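Sunday. Slept until eight and had toast. Helge Vik called before I had the dishes done, wanting to know if I'd paid the balance on the Etitz cabin. I had. We get the keys at 4 and have to be out two days later, so no long hikes this time. Rained until lunch.
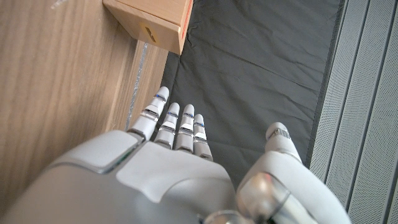
Spent the afternoon on Mom's recipe cards. The oldest are faded and her sevens look like ones. I want them in a small wooden box like the one by the edge of the mat, with the desserts in front. Typed up four, then quit when I got to the fish soup, which has no amounts at all. Will ask Aunt Jo. Leftover stew for supper, bed by ten.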